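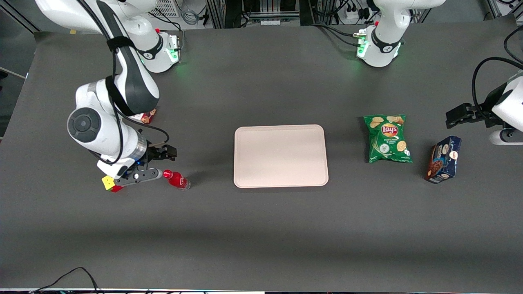

The pink tray, with sour cream and onion chips beside it.

Snack trays for the July reading evening

As every summer, we prepare one small tray for each table. Last year we bought too much sweet and people asked for salty, so this time please put one bag of chips and one box of something chocolate on every tray. Hatsue Yokoyama has kindly lent us her shallow trays, and they should go back to her clean the same night.

We have a budget of 428 for everything, drinks included. Small bags are better than big ones — they stay fresh and nobody must share a bag with strangers. Please lay the chips flat and put the box next to them, so that the print can be read. Bottles stay on the side table.

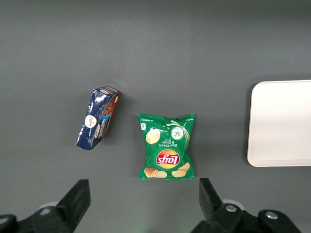
Misaki Arai wrote to ask if we could also have something without milk, because two of her guests cannot eat most chocolate or flavored chips. Plain rice crackers would be enough, she says, and she can bring them herself before 6 p.m.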